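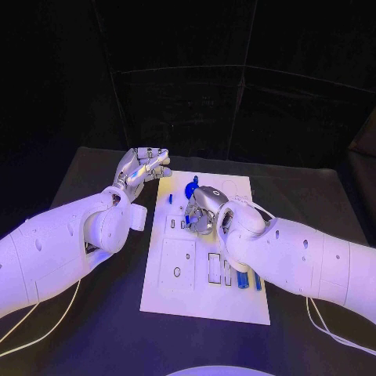 Skoltstead opens its two-arm cell care programme to outside workshops

Drorkbridge, April – Skoltstead, the small automation house that has been keeping robots in good order for workshops across the Drorkbridge area, is very pleased to announce that its care programme for two-arm assembly cells is now open to outside customers. The programme covers setting up, routine upkeep and repair, and it grew out of the team's own daily work on the cell they use for fitting pegs, rings and other small parts to a task board.

"We have always been rather fond of this cell, and I think it shows," said Edit Kelemen, who leads the upkeep team. "You get to know a machine when you've had its covers off as often as we have. Customers kept asking whether we would do the same for theirs, and in the end we ran out of reasons to say no!"

Under the programme, each cell is visited on a fixed round of checks. The engineer starts with the cables, following each one by hand from the wrist back to the base and looking for rubbing, tight bends and ties that have worked their way loose. The wrist joints come next, then the fingers, one knuckle at a time, and last of all the board itself, which has to sit exactly where the arms expect to find it – a board nudged by the width of a fingernail can spoil a whole morning's work.

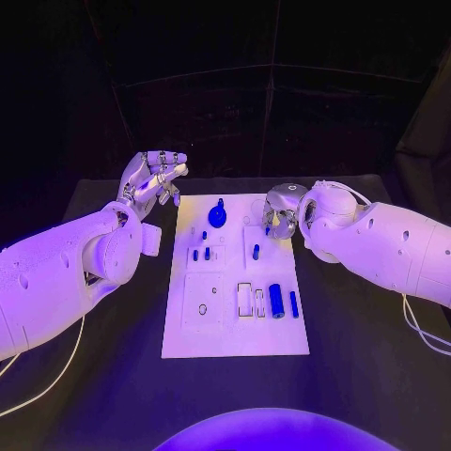
The task board between the two arms, under violet-blue light.

Lighting has its own page in the service book. Skoltstead's engineers repeat the board checks under plain and coloured light, so that the cameras are set up for more than one kind of day. Kornél Bozsik, who wrote that part of the book, reckons that a fair share of the faults he is called out to turn out to be lamps that somebody has moved.

The full book runs to 54 checks, and the team has logged 793 hours of running on its own cell while putting it together. Hands are taken off, cleaned and refitted every 400 hours, with the finger positions set again from scratch afterwards. Before a cell is handed back it is put through its paces on the board, ring and all, with the engineer standing by.

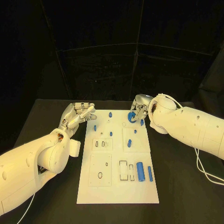 What customers can expect

Every workshop joining the programme will have 2 named engineers, so there is always a familiar voice at the other end of the telephone. The first visit takes most of a day and ends with a printed sheet in everyday words, listing what was adjusted, what was replaced and what can happily wait until next time.

Spare cables, covers and finger parts will be held at the Plaltton store, where Dezső Dobos and his colleagues can have them packed and on the van the same afternoon if the order arrives before 11 am.
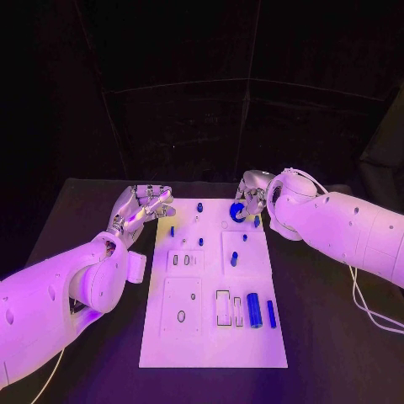 Workshops that would sooner look after their own cells are every bit as welcome. Irén Lengyel will be running small hands-on classes at Plaltton, going through the service book at a gentle pace, with plenty of time for questions and a decent lunch in the middle.

The first outside customer is Ginting, whose two-arm cell was set up by the Skoltstead team earlier this spring. "They were patient with us, and they put everything back tidier than they found it," said Miklós Kun, workshop manager at Ginting.

Bookings for first visits and classes are open now through the Skoltstead service desk in Drorkbridge.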